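Harnlow Orchard open day, quick writeup before I forget it all

Monday, August 26, 2019

Got home late, feet are killing me, cat is mad. Writing this fast because the tomatoes are not going to wait and I have two bushels on the porch going soft.

So. Harnlow. We have been meaning to go for years and something always came up, hay or a sick goat or company. This time just went. Left after chores, 145 miles each way, which is a lot of road for an open day but the truck needed a run anyway and I wanted to see the press. Brought sandwiches, ate them before we hit the county line.

Parking is in the lower pasture. Bring boots. It had rained in the night and the ruts were bad by the gate. A kid on a four wheeler was waving people up toward the barn and we walked from there.

First thing is the trees. They have 3,063 of them, the number is painted on a board at the gate and I guess somebody repaints it when one comes down. Mostly cider kinds, small and ugly and hard as a rock, plus a few rows of eating apples by the house. Too early for most of it. The early ones were coming in though and they let you pick one off the end row and try it. Sour! But good sour. I put the core in my pocket for the seeds, which I know won't come true, I do it every time.

Marwan Bitar runs the place now. He took over the lease from the Geagea family, who planted the old block up on the hill, and people still call that part Geagea's. He led the walk himself. Talks fast, walks faster, lost half the group at the second fence. I kept up but barely. Things I wrote on my hand:

Mows every other row and leaves the rest tall until after petal fall. For the bees.

Does not pick up drops in the cider block until the sheep have been moved out. Sheep go in early spring, come out way before harvest. He was pretty firm on that.

Paints the trunks white up to the knee. I asked what he uses, plain white latex cut half with water. We do ours the same but I never got up as high as he does, and we have sunscald on four of the young ones, so there you go.

Wood chips not straw. Straw brings voles. I have been using straw. Ugh.

He also has a row he grafted over three years ago from some no-name tree growing in a ditch. He calls it Skikel. Don't ask me why, he said it was a long story and then somebody asked about fireblight and we never got the story. Red stripe, kind of flat on the bottom. He says it keeps till March in a plain root cellar. I want scion wood from that one so bad. He said write to him in January.

Then the press barn. This is what I came for. The press is an Endov, an old rack and cloth, came with the farm. Takes 14 cloths to a full stack. They ran one stack for us with early drops, just for show, and the smell in there, oh my. Yellow jackets everywhere. Nobody in our bunch got stung but a lady behind us did and they had baking soda ready at the wash sink.

What I liked is how slow they go. We always crank ours down hard right off and then wonder why the cloth blows out at the side. They bring it down a little, wait, bring it down a little more, wait. One stack took 30 minutes start to finish and the pomace came off so dry you could snap it. Ours comes off like oatmeal. So we are leaving juice in there, every year, and feeding it to the pigs. Well the pigs are happy.

Grinder is newer, electric. Loud. Feeds off a trough with running water so the apples float down and the leaves go over the side. I want that trough. I think we could do it with the old bathtub and some gutter pipe. Drew it on the back of the feed reciept in the truck so I wouldn't lose it.

Pomace goes three ways, some to a neighbor with hogs, some to the compost, and some he spreads thin under the hedgerow for the deer to find so they stay off the young trees. Not sure I buy that last part. Our deer would eat the pomace and then the trees.
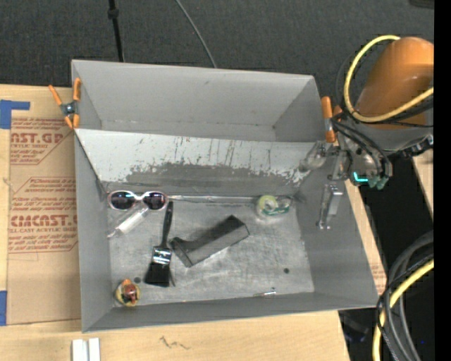
Lunch was in the machine shed, long tables, pay what you like. Bean soup, corn bread, a big pan of apple crisp from last years frozen. Also pickled beets that were better than mine and I am still a little sore on it. Got the recipe out of the woman serving. Less sugar than I use, a bit of orange peel, and she lets them sit a month before anybody is allowed to open a jar. I open mine in a week. Maybe thats it.

After lunch there was a talk on keeping bees near an orchard and I only caught the tail end. Main thing was talk to whoever sprays next to you, get a phone number, call in April before they call you. Fair enough. We had one bad spring and don't want another.

Sale table had vinegar, honey, a few old tools. I bought two bottles of the vinegar and a pruning saw with a good handle. Vinegar is from the year before last and it is strong stuff, going in the next batch of dills. Did not buy the copper kettle. Thought about the copper kettle all the way home.

Things I would tell you if you go. Get there early, the walk goes off once in the morning and once after lunch and the afternoon one is hot. The wash sink is the only water till you get up to the house. Dogs have to stay in the truck on account of the sheep. Cash is easier than a card, the phone signal up there comes and goes.

They do another day in October when the main crop is coming in and you can bring your own apples to press, by the bushel, if you sign up ahead. We are going to try and make it. Depends on the potatoes, and if my sister can do the milking that weekend. I put our name down for six bushels anyway.

To do from all this: move the straw off the young trees. Repaint trunks, higher. Scrub out the bathtub. Order new press cloths, ours have more patches than cloth. Write Marwan in January about the Skikel wood, somebody please remind me.

Ok. Tomatoes.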